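## 4. Installing the Junum beam seating

Read section 3 (Unpacking) before starting. The two-seat and four-seat versions of the Junum use the same feet and fasteners – only the beam length differs. Two people are required for steps 3 to 6.

### 4.1 Before you start

Check the floor with a long straightedge. The leveling feet take up small differences only. On carpet, cut the underlay back beneath each foot plate. Do not install over floor heating if the floor anchors are to be used.

Parts for one two-seat unit:

- 1 beam, with end caps fitted
- 2 leg assemblies
- 2 seat and back units
- 8 seat bolts with washers
- 1 hex key

Anchors are supplied separately in the Zukier fixing kit, order code 264. Use the kit for any unit placed in a corridor or on an exit route.

### 4.2 Assembly

1. Lay the beam on its packing foam with the slotted face up.
2. Slide one leg assembly onto each end of the beam until the locating pin drops into its hole. Tighten the clamp screws by hand.
3. Turn the beam over and stand it on its feet. One person holds the beam until step 6 is complete.
4. Place the first seat unit on the beam with its bracket against the left stop. Insert four bolts from below. Do not tighten.
5. Repeat for the second seat unit against the right stop.
6. Sight along the backs from one end. When they line up, tighten the seat bolts in a cross pattern, then the clamp screws on the legs.
7. Adjust the leveling feet until the unit no longer rocks. Lock each foot with its nut.

> **CAUTION:** Do not sit on or lean against the unit before step 7 is complete. An unclamped beam can rotate and trap fingers.

**Note:** If a bolt binds after two turns, back it out and start again. A bolt driven in crooked will strip the insert, and the seat bracket must then be replaced as a whole.

### 4.3 Fixing to the floor

1. Mark through the holes in the foot plates.
2. Move the unit aside and drill to the depth given in the kit leaflet. Clear the dust from each hole.
3. Return the unit, insert the anchors and tighten.
4. Check the level again. If it has changed, loosen the anchors and go back to step 7 of section 4.2.

### 4.4 Upholstery care

Wipe the pads with a soft cloth and lukewarm water with a little mild soap, then again with clean water. Dry with a second cloth. Do not use bleach, solvent cleaners or abrasive pads – these dull the surface and void the cover warranty. 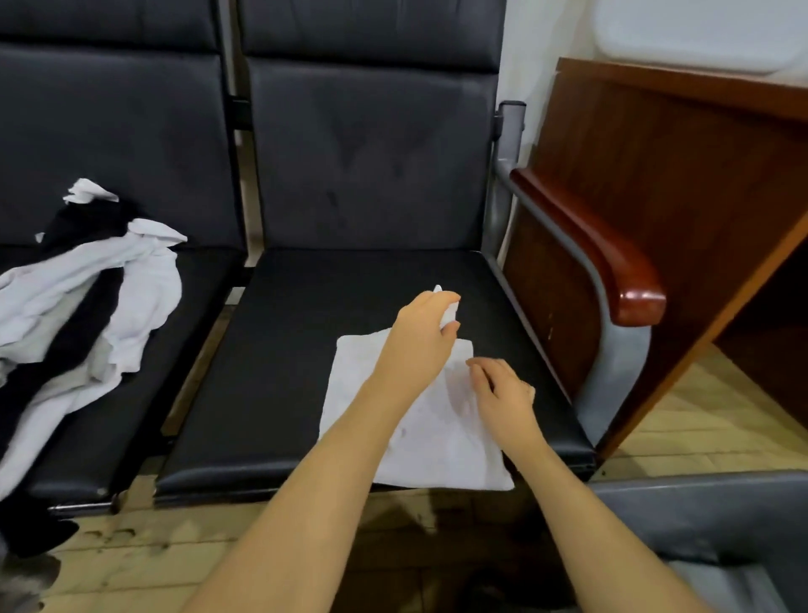
*Fig. 4-3. Two black padded seats on a gray metal frame, with clothing and a folded cloth on the cushions.*

Empty the seats before cleaning. Creases in the pads are normal wear. Splits along a seam are not, and the pad should be changed.

1. Brush grit out of the gap between seat and back.
2. Wipe from the top of the back downward.
3. Dry the metal parts last and check the end caps for looseness.

Retighten the seat bolts after the first month of use, and then every September with the annual furniture check.

Spare pads and end caps are ordered through Atinga. For sites under a Custadus service contract, send the request to Kirsty Ruawai (parts) or Kwame Kpodo (site visits) and give the number on the label under the beam.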